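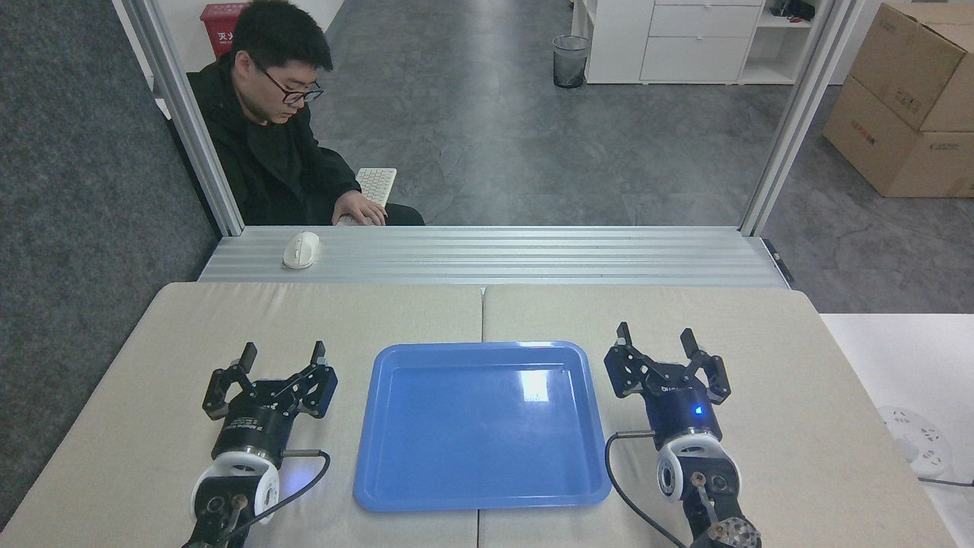

键盘和白色鼠标,鼠标放在一根铝型材上。

分类:公共艺术 / 户外展览
最后更新:5月

Brarkora 在 Jivthorpe 的展期过半,周二下午我又去看了一次。上一篇只写了外观和人流,评论里有几位问到悬挂结构和夜间照明,这篇补上。

作品由2997片薄铝片组成,挂在广场上方的钢索网上。作者 Didier Besson 在说明册里把它归为“风动装置”,没有电机,运动全靠自然风。每片铝片用两只转环连到竖向吊线,转环之间留一段短链。短链的作用是释放扭转,只用一只转环时,铝片连续单向旋转会把吊线拧紧,几天之后整列都会缩短。

钢索网的主索共10根,东西向,两端锚在广场两侧的建筑上。西侧锚点做在混凝土梁里,东侧是老砖墙,不能直接受拉,另立了一排钢柱,柱脚用配重块压住。配重块外面包了木板,可以坐人。从观众角度看这是长椅,我坐了一会儿,高度偏低,靠背没有。

风速控制是这次比较有意思的部分。阵风超过设定值时,南侧四根主索会整体放低,铝片进入建筑的背风区。放低过程要多久,说明册没写,现场负责索具的 Obsa Birhane 给的数字是90秒,手动绞盘,两个人操作。开展以来放低过几次,他没有细说,只讲有一次夜里放下去,第二天中午才升回来。那天上午去的人看到的是半边挂得很低的作品,网上有人据此说它塌了,这个说法不准确。

照明用的是地面投光,灯具装在配重块的侧面,仰角固定。Yasmine Kabbaj 负责灯光,她的方案是全部用暖白,不做变色。我同意这个选择。铝片本身已经在动,反射的光斑会扫过周围立面,再加颜色会很乱。缺点也有:投光从下往上,站在广场中央抬头时眩光明显,靠北侧台阶看要好得多。

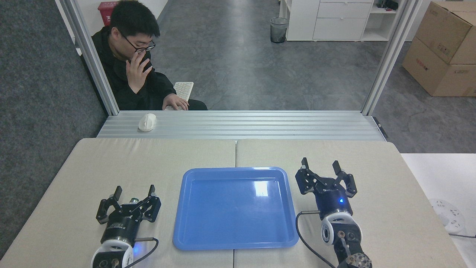

浅米色软垫上的空托盘,蓝色塑料。

声音方面,微风时几乎听不见,风稍大有细碎的碰撞声。铝片边缘做了卷边,碰撞声偏闷。沿街住户最初担心噪声,Wedow 画廊作为承办方,在开展前挂了一列样片做测试,测试记录贴在入口的公告板上,字很小,玻璃反光,我只看清了测点位置。建议他们放一份到网站。

缺片的问题也看了一下。西北角有一处明显空缺,连续几片不在,吊线末端用胶带缠着。Birhane 说是转环批次问题,已经向供货的 Bickerstaff 订了替换件,到货前先空着。整张网上缺这一小块不影响观感,但如果你专门去拍西北角的仰视角度,最好再等等。

交通和时间:展览不收票,广场全天可进,灯光开到晚上十点。公交31路在广场南口有站,下车过马路就到。开车不推荐,东侧路口因为钢柱占了一条车道,傍晚很堵。厕所在图书馆一层,图书馆闭馆后就没有了。

撤展顺序据说是先拆片后拆索,铝片按列装箱运往下一站。下一站的场地还没公布。这种按列打包的方式对复装有利,吊线长度是按 Jivthorpe 的索网垂度配的,换了场地多半要重配一部分。如果能看到拆装过程,我再写一篇。

更正:上一篇把主索写成了钢棒,应为钢丝绳。感谢 Nest James 指出。

标签:风动装置,索网,Jivthorpe

相关文章
Brarkora 第一次观看记录:外观与人流
Ruan Hlongwane 的水面浮台:系泊方式笔记
户外雕塑的配重块为什么总是做成长椅
广场投光的眩光问题(二)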